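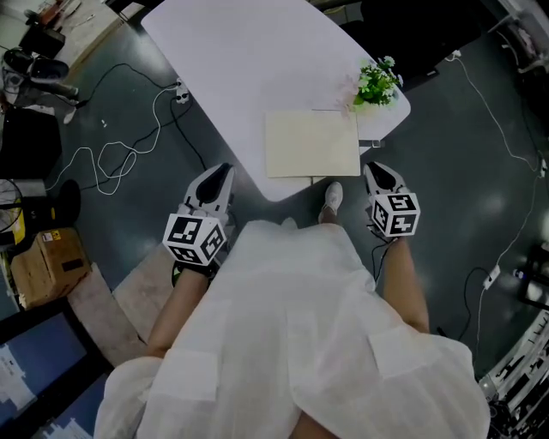

How do you get a wobbly table to stand still?
Find the short leg first, then pad that one and leave the others alone.

Quick version, done between jobs so excuse the notes.

Press down on each corner in turn. Two opposite corners will rock. The leg that lifts is the short one. Move the table a bit and try again, might be the floor.

If it's the floor: mark the spot with tape, done.

If it's the leg:
Tip the table on its side, old towel under the edge. Get help if it's heavy.
Check the bolts. Tighten the lot, stand it up, test. Sorts most of them tbh.
Still rocking? Slide bits of card under the leg untill it stops. Squash them flat and measure. Mine came to 3 mm.
Cut felt to match. Clean the foot, let it dry, glue on, leave it 20 minutes before you stand it up.

Dont saw the long legs. Tomás Mendes did his that way and ended up with a coffee table.

Felt packs down after a while, so look again in November or whenever. I used Janton pads last time, nearly 5 quid, fine. Screw-in feet next, when I get a minute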